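2021年4月5日,凌晨,先记下来,明天肯定忘。

# 关服

Umatlow 发公告的时候我在吃泡面。手机震了一下,以为是打折提醒,Horgan 商店天天推那个,史低,限时,最后几小时。点开不是。

《Skevance》停止运营。

就一句话,后面跟着一大段客气话。感谢陪伴,感谢每一位冒险者。退款政策见附件。附件我没打开。面坨了。

群里已经炸了。有人骂,有人发哭的表情,有人问皮肤能不能退,有人问“这游戏还没关啊?”这人被踢出去了,过了两分钟又被拉回来,因为他是群主的室友。

我二月就不怎么上线了。得承认。上班,搬家,换工作,再上班。每次打开 Horgan,那个蓝色的小图标在库里排得越来越靠下,旁边写着需要更新。我想着周末更。周末去看了别的东西。
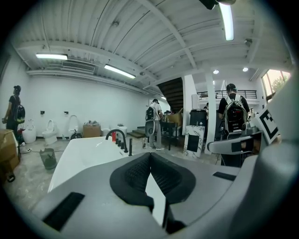

*白浴缸,黑龙头,后头一个小红瓶。*

更新下了四十多分钟。客户端早就不该这么大了,里面塞着好几年的节日活动,南瓜,灯笼,雪人,全都没删。进度条卡在九成九那里,我去刷了牙,回来还在九成九。

然后登陆界面出来了。音乐还是那首。前奏有个音一直是破的,论坛上有人提过,官方回复说会转达给音频部门,之后再没下文。我当年还跟着骂。现在破音一响,鼻子有点酸,丢人。

密码错。密码又错。第三次对了,是老密码,上一台电脑的那个。

角色站在 Fostville 的水井边上。我最后一次下线的地方。背着那把弓,披风颜色很难看,当时觉得好看。金币 2564,够买半匹马。我攒了一个夏天的马,差一半,后来就没攒了。

在线人数:266。右上角,小字。

往常这个点能有多少我不知道,反正井边从来没挤成这样。人叠着人。名字糊成一片。有人放烟花,有人脱光了装备跳舞,有人在公共频道刷收购信息,照样在砍价。

“收火蜥蜴皮,价高。”

“关服了大哥。”

“知道。收火蜥蜴皮,价高。”

我给他发了私聊,说我仓库里可能有。跑去仓库。仓库管理员还是那句台词,“放得下吗?放不下我也没办法。”翻到最底下,真有,一整叠,颜色灰灰的。带回井边,点交易。他出的价高的离谱,我说不用这么多吧。他说拿着,留着也没用。

想了一下,对啊,我拿着也没用。

可还是收了。

马厩在城北。一路小跑过去,弓在背后一颠一颠,这个动画我以前最喜欢。马厩老板站在门口,头上一个灰色的对话气泡,点开,列表里就那么几匹。棕的,白的,黑的,还有一匹要声望,我没声望。买了棕的。那个夏天想买的就是棕的。

系统提示:坐骑已绑定,不可交易,不可转让,永久有效。

永久有效。

截图发群里,没人理,群里正为别的事吵。有人说 Umatlow 早就想关了,人手都调去做手游;有人说是引擎授权到期;有人说他表哥在里面上班,表哥说下个月还有一个新项目,是卡牌。大家一起骂卡牌。骂到一半有人问卡牌叫什么,能不能预约。

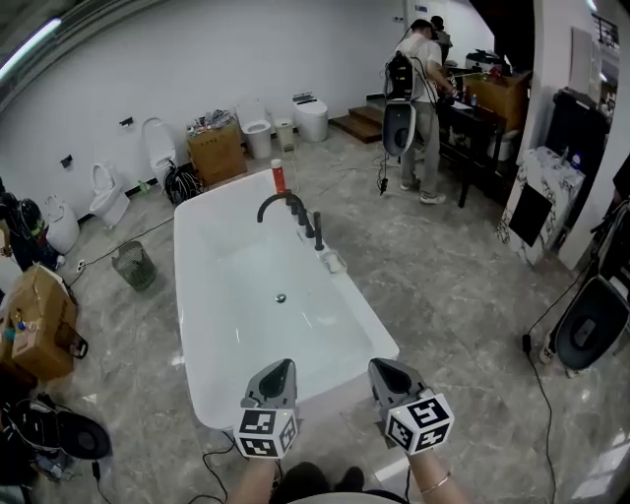 *方浴缸,缸底中间一个圆的排水口。*

骑马出城。

城外那条路我走过太多遍了,都是用腿走的。路边的石头哪块能站上去,哪块会把人弹飞,都记得。骑马反而不认识了,太快,树从两边刷过去,还没想起来这儿出过什么事就过了桥。

桥那头原来有个人。不是玩家,也不是正经的任务人物,就一个钓鱼的老头,点他没有对话,只会咳嗽。我们公会以前约在他旁边集合。打副本之前站一圈,等最后那个人,最后那个人永远在喂猫。等急了大家就轮流点老头,听他咳嗽。语音里一片咳嗽声。

老头还在。

我下马,点了他一下。咳。

再点。咳咳。

公会列表拉开,全灰。最近一个上线的显示 675 天前。他是会长。当时散伙也没吵架,没什么大事,就是那年大家都毕业了,活动从每周变成隔周,从隔周变成“下次再说”。会长有天在公告栏写:有空就上来。然后公告栏一直是这句,没人有权限改,除了他。

我给他发了条站内信。写了又删。最后发的是:老头还在咳。

发出去才想到,他要看见得先更新四十多分钟。

旁边来了个人。等级很低,新手的布衣服,木棍。围着我转了两圈。

“请问怎么过桥”

我说桥就在你后面。

“过来了。我是说怎么过去那边。雪山”

他是新来的。真新,今天才下的。问他知不知道要关服,他说知道啊,商店里标的免费,看评论都在哭,就下来看看哭什么。

我笑了。打字打不出来,发了个转圈的动作,马也跟着转了一圈,原来骑马的时候还能做这个。

雪山他去不了,等级差太多,路上一只狼就能咬死他。但马可以带人,我翻了半天设置才找到,叫“邀请共乘”,藏在第三页。他爬上来,木棍从我披风里戳出来,穿模了。

一路上他问东问西。这个塔能进吗。不能,说了要开,没开。那个城堡呢。那是贴图。海呢。海能下,下去就死。那你们都玩什么。

我想半天。说,就在井边站着。

“哦”

过了一会他又说:“挺好的”

不知道他是不是客气。

中间掉线一次。屏幕一黑,我以为提前关了,心跳得厉害,骂了句很脏的。重连,排队,前面还有人在排队,这游戏居然要排队。进去以后人在半山腰,马没了,他也没了。喊。地图频道喊,附近频道喊。召唤马要冷却。我就站在雪里等那个小圈转完,想着这下完了,连名字都没记全,后面一串数字。

然后他从坡底下跑上来,血条就剩一丝,后面追着两只狼。

“救命救命救命”

弓。多久没拉过弓了。按键都改过,按错一个,喝了瓶药,再按错,打开了地图。第三下才射出去。狼倒了,另一只扭头跑了,它们血少会跑,我以前嫌这设定烦。

他站在那里,说哇。

就一个哇。

我当时想,这个公司到底在想什么。
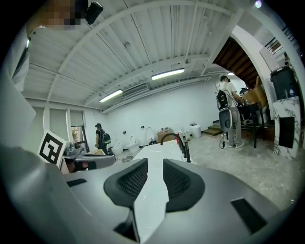 山顶有块告示牌,公测那年立的,写着“此处视野极佳”,底下是玩家留言,最多存一百条,新的把旧的顶掉。今天刷得飞快,刚看见一条就没了。牌子后面那堵墙的贴图一直没加载出来,远看就是一个方块,黑白的,格子又粗又愣,外头一圈白边,跟上面照片里立在白板右边那块一个样。新人问这是什么,密码吗。我说不是,是没画完。他不信,凑上去研究半天,还绕到后面看。后面没有东西。他说肯定是彩蛋,就当是彩蛋吧。

我们坐下来。坐的键是X,我教他的。

底下能看见 Fostville,灯很小,烟花更小,声音传不上来。游戏里的天快亮了,一天是两小时,太阳出来很快,几乎是弹出来的。远处的海是一块蓝色,再远就是雾,雾后面什么都没做。

公共频道开始倒数。有人数早了,有人数晚了,数字乱成一锅。收火蜥蜴皮的还在收。

新人说:“那关了以后你玩啥”

我说不知道。打折的时候买了一堆,都没打开过。

他说那你加我吧,Horgan 上的好友,我搜你名字。

我把名字打给他。打错一个字母,又打一遍。第二遍好像也没发出去,或者发出去了。左下角那个小圈在转。

站内信的图标亮了一下。

红点。一封新的。

我去点。手抖,先点到了背包,关掉,再点。信箱打开,列表在刷新,发件人那栏刚出来会长那个头像,标题只有一个字,后面的还没加载完。

咳。

屏幕上弹出灰框:与服务器的连接已断开。

确定。只有这一个按钮。我没按,坐那儿看着,后面的画面还没黑,两个人还坐着,马站在旁边,尾巴甩到一半。

手机在桌上震。Horgan,好友申请,头像是默认的那个。

还有一条短信,号码我早没存了。我先看的短信。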